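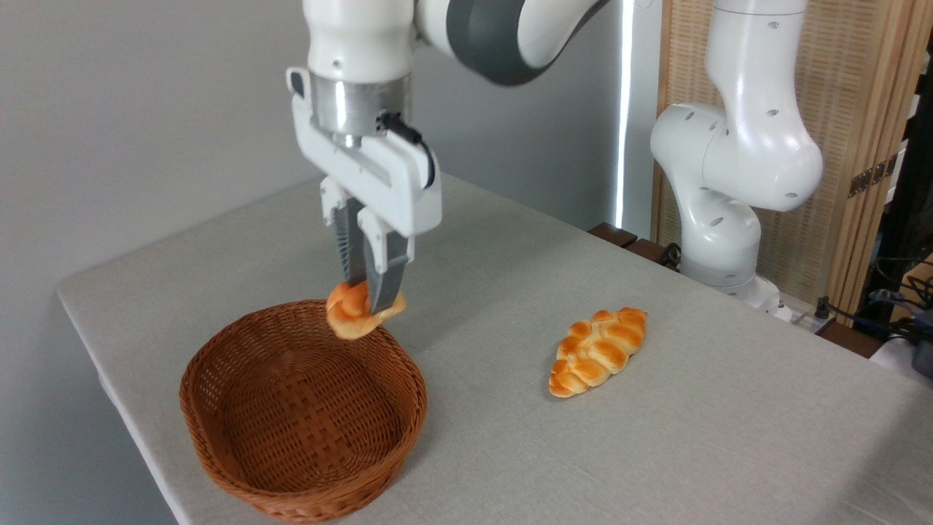
Braided rolls and the serving basket, Stostel kitchen.

Rultov Community Bakery: progress report to the Prerent Small Grants Fund
Apr 26, 2024

What we said we would do
Your grant of $2492 was to get a braided roll onto the lunch tables at Stostel and keep it there until July. The application promised a roll that was "consistent in size and appearance." We wrote that in a confident mood.

Where we are
The recipe is settled. It took 7 versions, and version 4 is best remembered as a doorstop. The crust now comes out shiny and golden, with the darker color along the ridges that everyone on the tasting panel asked for. Size is another matter. We bake a small roll for the basket and a long one for sharing, and the small one keeps trying to be promoted. We have started weighing the dough before braiding, a step the cookbook suggested on page one.

Baskets
The round woven baskets have been a success. They have low sides, so people can reach in without knocking anything over, and a rim thick enough to survive our dishwashing area. We had budgeted for plastic trays and are glad we lost that argument.

Money
Flour and butter have used up most of the ingredients line. $200 is left for the tablecloths, which we chose in a pale color before thinking about egg wash. The Teixeira oven repair was paid from our own funds and does not appear in your figures, although it appears in our dreams.

Still to do
We are aiming for 1000 rolls served by the end of July. Before then we need to fix the proofing times for warm weather and write the braiding instructions down in words a new baker can follow. The current version is a sketch on the back of a flour invoice, and two of the arrows point at each other.

We would like to move the unspent tablecloth money to flour if you have no objection. Receipts are attached.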